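Etlow Parish Records: Data Card

Version notes, 6 January 2024

The Etlow Parish Records collection contains transcribed baptism, marriage and burial entries from the parishes of Etlow and Jodcombe. It was prepared for family historians and for students of local population change. The release holds 716 entries drawn from 17 registers.

Spelling follows the register. Surnames are repeated in a second column in a standard form, so that variant spellings may be searched together.
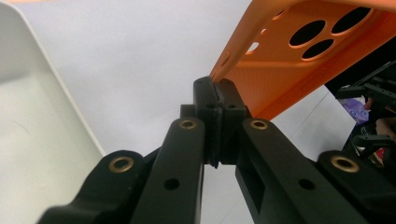 Veikko Leinonen
Records Editor, Stindska Archive

Each entry was transcribed once and checked by a second reader. Where the two readings differed, both are kept — the preferred one in the main field, the other in the notes field. Illegible words are marked with a question mark in square brackets.

Known limits: 34 entries have no day of the month, and the Jodcombe burials are incomplete. Ages at death are given as written and have not been corrected against baptisms.

Files are supplied as comma-separated text in UTF-8. Corrections should quote the entry number and the register page.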